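Nesting bowls

Nesting bowls are open household vessels made so that one can be set inside another for storage. The term covers two arrangements. In a graduated set, each bowl is smaller than the one that holds it, and the whole set takes up little more room than the largest piece. In a uniform stack, bowls of one size are placed one inside the next, and each added bowl raises the height of the stack by the part of its wall that stays above the rim beneath.

Bowls of different makes or colors are often nested together in home kitchens. The fit then depends on the shape of the walls.

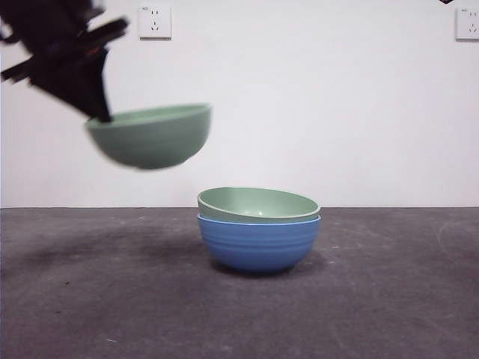
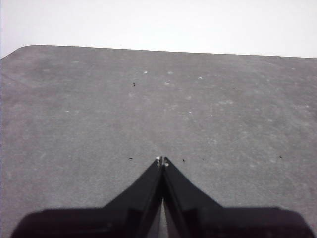 Terminology

The upper edge of a bowl is the rim or lip. The wall runs from the rim to the base, and the base may carry a foot, a low ring that lifts the bottom of the bowl off the table. The vertical distance between the rims of two nested bowls is called the stacking pitch, or simply the pitch. A stack in which the upper bowl rests on its foot inside the lower one is said to be foot-bearing. If the upper bowl is held by contact between the two walls, the stack is wall-bearing. A third type, rim-bearing, has a small step molded or formed under the lip, which sits on the rim below.

Geometry

The angle by which the wall leans outward from the vertical is the draft angle. A bowl with a large draft angle nests deeply and has a low pitch. A bowl with nearly upright walls nests poorly or does not nest at all. Deep, rounded bowls fall between the two: the curve near the base lets the upper bowl enter easily, but the steeper part near the rim may stop it early.

Pitch can be found without special tools. One bowl is measured from table to rim, then a second is added and the total height is taken again. The difference is the pitch. For a uniform stack, the height of the whole stack equals the height of one bowl plus the pitch multiplied by the number of bowls added to it. The rule does not hold for mixed stacks, where each pair has its own pitch.

An upper bowl may also settle at a slant. This is common where the two walls do not match in curvature, and in most cases it is corrected by turning the upper bowl or pressing lightly on the high side of its rim. A slant at the bottom of a stack is passed on to every bowl above it.

Surface features

Horizontal ridges or grooves on the outer wall are found on many bowls. They give the fingers a better hold and can hide small scratches. Ridges on the outside do not affect the bowl that goes in, but they can catch on the smooth inner wall of a bowl that goes under. Inner walls are usually left plain for cleaning.

Sticking

Wall-bearing stacks can jam. Two causes are usually separated in the trade: wedging, in which the walls grip each other, and sealing, in which trapped air or a film of water prevents the bowls from coming apart. Wedging is treated by tapping the outer bowl while the inner one is held by the rim. Sealing is treated by letting air in at the rim, for which a thin plastic spatula is enough. Bowls put away damp are the most frequent case of sealing.

Some makers reduce both problems by forming short ribs inside the bowl near the base. The Karnetti pattern uses 2 ribs on opposite sides. The Dikley pattern has a stepped foot in place of ribs and is therefore foot-bearing at any stack height.

Handling

A bowl is normally lifted from a stack by its rim. A grip with one finger inside and the others outside is secure for light bowls, although it tends to tilt the bowl toward the heavier side. Two-handed lifting is preferred for large or heavy pieces. When placing a bowl, the base is brought over the center of the opening and lowered until it meets resistance.

Stacks are built with the widest bowl at the bottom. A smooth, flat surface is suitable; grit on the surface can scratch the foot of the lowest bowl, and grit inside a bowl can scratch the one placed in it.

Capacity marking

Graduated sets are often sold by the capacity of the largest bowl. Two figures are in use, brim capacity and working capacity, the latter taken some distance below the rim. Labels do not always say which is meant. The Trenico catalog of 2025 gives brim capacity only, and the Beaulieu catalog gives both.

See also

Mixing bowl
Stacking (storage)
Draft angle
Tableware

Article maintained by Jade Robichaud. Last revised 11/23/25.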